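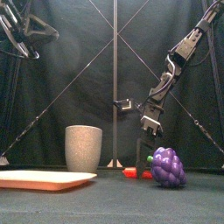 Naleven Tabletop Things: data card

What it is
176 short records of small household and toy objects sitting on a table: trays, cups, play fruit, odds and ends. Put together by Ingeborg Marti.

What it claims
The old Skellosis listing called this "everyday clutter." I doubt it. Four things spread over a tabletop is tidier than any table I've eaten at. Treat it as a set of arranged objects and you'll be less disappointed.

Labels
One line of text per record. Colors are fairly dependable. Names less so: "cup" covers anything upright with a rim, handle or no handle, and toy grapes are filed under "fruit" next to the real thing. 57 records have the object name set to "other," and I wouldn't build anything on those.

Known problems
- Things hidden behind other things are labeled as if fully visible.
- Material was guessed from looks. Ignore that column.
- The Hendriks split repeats 3 records in both train and test. Still not fixed in the June version.

Agreement
The listing says 100 percent between labelers. There was one labeler.

Questions and corrections go to Ingeborg at the Nasdale page.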